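Print | E-mail

Kitchen Task Demonstrations — Meeting Minutes
2022-05-07

Present: Deepak Joshi (chair), Aleksandra Makowska, Mamta Uniyal, Brijesh Sachdeva (notes)
Absent: Deepak Sandhu

1. Minutes of the last meeting accepted with no changes.

2. Target. Kiseo wants 1,000 demonstrations by the end of July. Mamta asked if failed grasps count. They do not.

3. Bowl and pot task. Two hand-held grippers, one person. Aleksandra wants slower approaches to the rim of the bowl — fast ones are hard to replay on the arm.
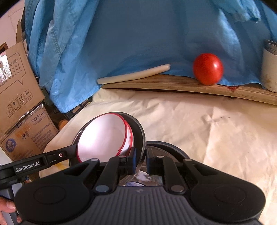 Deepak J. agreed to cap each take at 20 seconds. The cloth or paper covering stays on for now. Mamta will write up how to hold the second gripper.

4. Remote control. Lau can lend a set of leader arms for 2 weeks. Decision put off until Deepak S. is back.

5. Next meeting in 15 days.

Related
Gideck: notes on gripper calibration
Remote or by hand: Pendum trial minutes

Comments (2)
D. Sandhu: Fine with the Lau loan. Please ask about spare cables.
Mamta U.: Item 3, write-up is in the shared folder.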